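Subject: Re: [salon-owners] Patch test timing for lash tint
Date: 22 June 2021

> We have been doing patch tests for lash and brow tint at the
> consultation and then booking the client in for the next day. A new
> client at our Wollham shop says her last salon made her wait longer.
> What is everyone else doing? And do you repeat the test for regulars,
> or only the first time?

At Miltport we wait 2 full days between the patch test and the tint. Next day is too short for us. We had a client in January who was clear the next morning and came up red behind the ear that evening, well after she would have been in the chair.

For regulars, we repeat the test if it has been more than 6 months since the last tint, or if we change brands. We switched from Trutlow to Hirano last year and retested everybody on the books before using it, including people who had been coming in for years. A few of them grumbled. Most were fine once we said there was no charge.

We put a small dab behind the ear and another inside the elbow, using the same shade we plan to use on the day — the darker ones have given us more trouble than the browns. The client signs the card when the dab goes on and again when she comes back. If she doesn't come back with a clear result, we move the appointment.

The cards are the part that got out of hand. We had 1,821 of them in a filing cabinet when we finally typed them into the booking system, and it took 4 weeks of slow afternoons. If you are still on paper, start now.

Does anyone have a consent form that covers tint and lash lift on one page? Ours runs to two and clients skip the second one.

Owner, Miltport shop

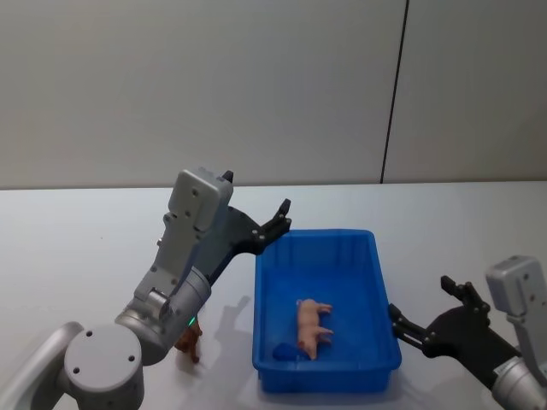 I can send our patch test card to anyone who wants it. Reply to me off the list and say whether you need the version with the retest dates on the back.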